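# Nightstand

A **nightstand** (also *night table* or *bedside table*) is a small piece of furniture that stands next to a bed. It holds the things a person wants to reach without getting up, for example a lamp, a glass of water, a book or a pair of glasses. In most homes its top is close to the height of the mattress.

## Name

The word *nightstand* is most common in American English. *Bedside table* is preferred in British English, also when the piece has drawers and is, strictly speaking, a small cabinet. Older inventories use *night table* for a closed cupboard in which the chamber pot was kept.

## History

The closed night cupboard was known in European houses in the eighteenth century. It had a door or a sliding front, and sometimes a raised edge on three sides of the top. When indoor plumbing became usual, the cupboard lost its first purpose but stayed beside the bed. The door was then often replaced by a drawer, and the space below or above the drawer was left open.

In the twentieth century the nightstand was sold more and more as part of a bedroom set, together with the bed, the wardrobe and the chest of drawers. Sets for double beds usually included 2 nightstands of the same design. Flat-packed models made it common to buy the piece alone.

## Construction

The simplest nightstand is a box with a top, two sides, a bottom and a back. Three basic forms are found:

- **Open form.** Shelves only. Everything is easy to reach, but dust collects on the objects.
- **Closed form.** One or more drawers, or a door, with no open space.
- **Mixed form.** One open shelf and one drawer. The shelf is usually placed over the drawer, so that a person who is lying down can still put a hand into it.

Some nightstands stand on legs, which makes it possible to clean under them. Others rest directly on the floor. These look heavier, but small things cannot roll beneath them. A drawer can be opened by a knob, by a handle or by a groove cut in the front edge. With a single knob in the middle, a narrow drawer runs straight, while a very wide one can turn a little and get stuck if it has no good runners.

The maker Grabner offered a mixed model named Nidwood, which was produced for 7 years. Its first series was limited to 2,000 pieces, of which 1,084 were painted white and the rest were oiled. The later Waltov had the same body on short legs.

## Use and arrangement

What is kept on a nightstand depends on the owner, and it tends to grow. Guides to housekeeping recommend leaving the top almost free and using the drawer for small items such as medicine, earplugs and chargers. The open shelf is suited to books laid flat, or to a low box which can be pulled out in one piece.

Baskets are a common addition, especially in children's rooms. A plastic basket with slotted walls is light and easy to wash, and its content can be seen from the side. It may stand in the open shelf, if the height allows, or on the floor near the nightstand, where a child can put toys into it before sleeping.

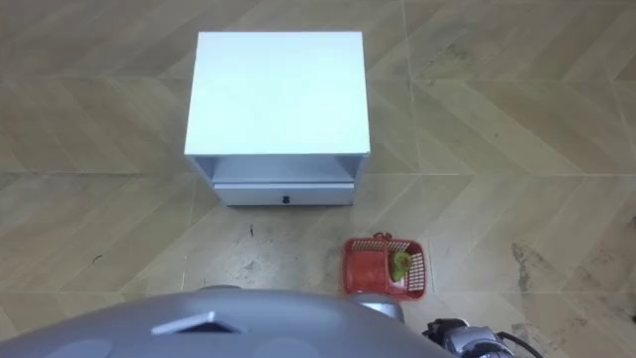

Vinzenz Aebischer objects to the floor basket in his notes on small bedrooms: "Whoever gets up at three in the morning will find it with the foot. I put mine in the shelf, and if it does not fit, I take a smaller basket." He also advises measuring the inside of the shelf and not the outside of the cabinet - the side panels take away more width than buyers expect.

## Care

Painted surfaces are wiped with a soft, slightly damp cloth. Rings from cups are the most frequent damage, and a coaster or a small tray prevents them. A loose knob should be tightened from the inside of the drawer with a screwdriver. Pleteck, a supplier of furniture fittings, sells replacement knobs with a longer screw for thick drawer fronts.

## See also

- Chest of drawers
- Headboard
- Storage basket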